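Weekend bench helpers and class hosts wanted, Leveck Repair Room

We're growing again! Leveck is a neighborhood repair room where people bring in the things they own that have quit on them, sit down next to someone who knows a bit more than they do, and try to get them going. Lamps, blenders, sewing machines, radios, bikes (so many bikes) and a whole lot of computers. Last year 893 people came through the door with something under their arm, and we'd love to be open longer so fewer of them have to wait.

So we have 2 openings, both part time and both paid, starting in March.

Bench helper, Saturday

You'd be at the benches from opening until we sweep up at four. Visitors check in, tell you what's wrong, and you work through it with them. The visitor holds the screwdriver as much as possible. You don't need to be an expert in everything and none of us are. Kojo Ackah came to us knowing only sewing machines and now happily takes apart toasters all morning.

What we're hoping for:
You've fixed things for yourself or your family and enjoyed it
You can explain a step three different ways without getting short with anybody
You're fine saying "I don't know, let's look it up"
You can lift 50 pounds with a second person helping
Some Spanish or Portuguese would be wonderful but it's a bonus

Class host, weekday evenings

Our evening classes go by the name Skillden, and they've filled up every single time this winter. A class host welcomes people, sets out tools and parts, keeps the sign-in sheet, and sits in to help whoever is falling behind. You don't teach the class yourself, though if you catch the bug we'll gladly let you try one.

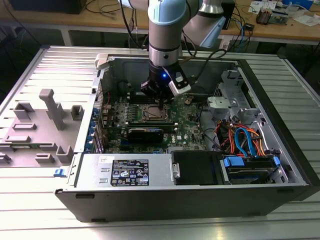 The class list changes every season and we'd like the new host to have a say in it. Right now we run lamp rewiring, bike brakes, hand mending, knife sharpening and Inside Your Computer, which is the one that gets the most emails. That one uses full-size desktop towers laid on their sides with the green motherboard showing, so a beginner can find the processor socket and the graphics card and start asking good questions. Laptops come later, and phones have a class of their own. Hand mending is the quiet one, with tea, and it needs a host who doesn't mind threading needles for people all night!

Pay and hours

Both jobs pay the same hourly rate, which we'll tell you on the first call so you're not left guessing. Bench helper is one long day a week. Class host is two or three evenings, depending on the season, from half past five until nine. You get paid for setup and cleanup, you can take any class free, and you may use the benches for your own projects when we're closed to visitors. There's a bus stop right outside and a covered bike rack around back. The building has a ramp and a restroom on the ground floor.

We ask everyone to do one paid trial shift before deciding. It goes both ways. Plenty of nice people find out they'd prefer to be a visitor, and we're just as glad to have them.

What it's like 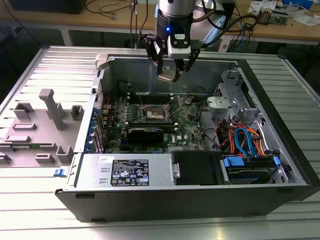 Caradog Gethin wrote to us that the first month was tiring and the second was a joy, and that anyone applying should bring lunch and wear shoes they can stand in. The best part of the day, he added, is around eleven, when the room is loud and strangers start helping each other with no prompting from us. He did want it said that the coffee is bad. We're working on that.

How to apply

Send us a short note with your name, which job you want, and a few lines about something you fixed or tried to fix. Failed repairs are very welcome. No résumé needed, but attach one if you have it handy. You can also drop a note at the front desk any time we're open. We read everything and everyone gets an answer, usually inside a week.

If you applied last fall and we had no room, please write again. We kept your note and we'd be so happy to hear from you.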